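Phyllis Penrose
June 2023

Notes on serving small cold and warm pieces on mismatched crockery. Thread, mostly so I can find it again in September.

Crockery first. One square dish, dark rim, teal middle. One round bowl. One round green plate. They don't match and I have stopped trying to make them match. A white table hides most of the problem.

The square dish goes on as a diamond, one corner pointing away from you. Set square to the table edge, it makes every small misalignment of the food obvious. Turned, the eye has no parallel line to check against.
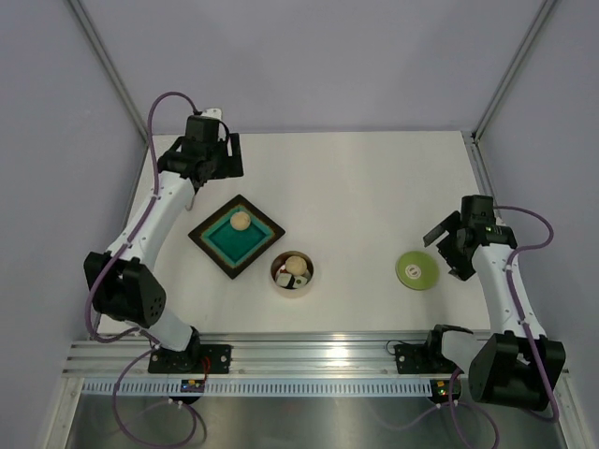
It also changes the reach. A hand coming in from the side meets a flat edge of the dish at an angle, so the corner stays out of the way of the sleeve. Derek Pickering disagrees and puts his square to the table. His cuffs are his own affair.

Spacing: keep the bowl close to the dish, on the side you serve from. The food should travel a short distance and not over anything else. Long carries are where buns get dropped.

Order of transfer, bowl to dish:
buns on top come out first
then maki, held by the sides, never by the top and bottom
then anything glossy or curled, last

Maki squeezed top to bottom opens at the seam. Squeezed at the sides it mostly holds. Square maki is easier than round here because there are two flat faces to hold. 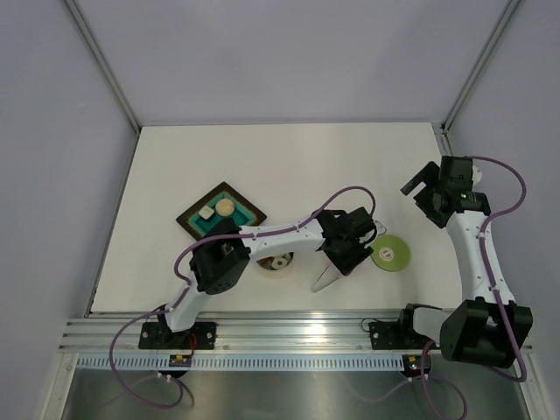
2 min read

On the centre of the dish. Mine has a recessed square in the middle, and the temptation is to line everything up inside it. Don't. Four or five pieces in a strict grid look like a parts tray. Let one bun sit over the line.

Leave the rim clear if you can. It is the most decorated part of the dish and it is also where the thumb goes when you pick it up.

The green plate stays to the right. I use it for whatever comes off the table later, or for a second helping if Santeri Huttunen is expected. It needs a clear gap between it and the bowl, otherwise people treat the pair as one serving area and start taking from both.
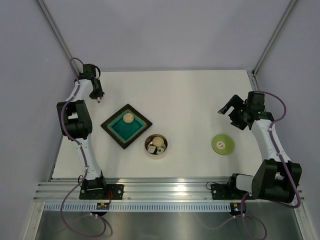 Square dish, bowl, green plate. Buns divided between the first two.

Asked by Denise Haworth: why not put everything straight on to the dish and skip the bowl? Because the bowl holds more in less width, and its sides stop round things rolling. The buns are the only pieces that roll. The dish slopes inwards, which helps a bit, but less than a proper bowl side does.

Buns: 30 seconds at 900 watts under a damp cloth, then stand them before plating. Maki never goes near the microwave. If both are going on one dish, plate the maki away from the buns or the rice on that side dries out and the filling warms up.

Colour. Pale food on teal reads well. Pale food on a white table with no dish under it disappears. One orange piece near the bottom of the group is enough. Two starts to look like garnish.
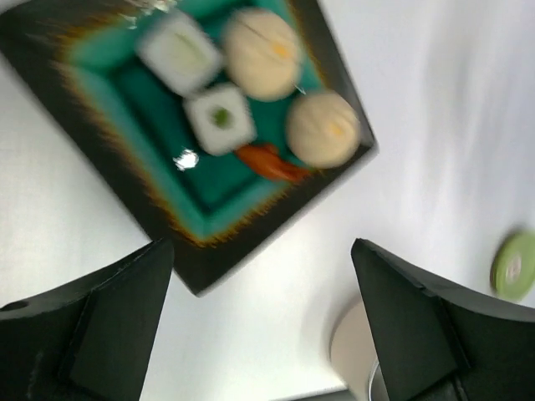 Maki on the left, buns on the right, orange-red piece below.

Glare: a shiny glaze throws a bright spot under any overhead light. Turn the dish until the spot falls on bare glaze and leaves the food alone. A few degrees is usually enough.

Washing up. Feathered glazes hide soy stains along the rim, so wipe that band before it goes in the rack. I check it with a fingertip, as looking is no use.

Dorothy Nuttall has asked for the bun recipe. It will be a separate thread, the dough needs more room than this.

2,617 views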